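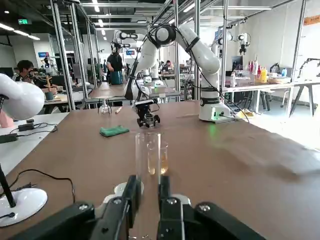 A gripper at the two test tubes on the shared worktable in the Levier automation laboratory.

Levier has halted unattended operation of its two-arm sample handling station after a gripper failed to hold position during a transfer on Sunday and a glass tube broke on the table. No injuries were reported.

According to a notice issued by the laboratory, the fault occurred while the station was running a routine in which one arm presents a tube and the other receives it. The gripper signaled that its fingers had closed on the glass. The fingers had stopped short of the programmed width, and the tube slipped as the arm began to lift. The second arm continued toward the handover point for 2 seconds before the station stopped.

The notice states that the emergency stop worked as designed once it was pressed, and that the liquid involved was a tinted practice solution with no hazardous content. The area was closed for 15 minutes for cleanup and inspection.

A first review has identified two contributing causes. The finger position sensor had drifted out of calibration following a change of fingertip pads, and the control software supplied by Wolier accepted the gripper's "closed" signal without checking it against the measured finger width. Wolier has provided a software update that compares both values and stops both arms if they disagree. The update is being tested at reduced speed with staff present.

Until the review is complete, the following measures apply to all glass handling work at Levier:

Arms may be run only with an operator within reach of a stop button.
Grippers must be recalibrated after any change of pads or fingers.
Only one arm may move at a time when a tube is being lifted or passed.
Eye protection is required at the table during any run.

Cordier, which uses the same control software at its own site, has been informed of the findings. Levier said that it was not aware of a similar event there.

The laboratory expects to publish a full report in January. Work that does not involve glass is continuing on its normal schedule.

Comments (3)

prokari_user
We had the same thing after swapping pads on a Prokari unit. Recalibrate every time, it takes two minutes.

benchrat
Why was the second arm allowed to keep going at all? Is that covered in the January report?

Tmill
Does the one-arm rule apply to plastic tubes too or just glass
Reply · Report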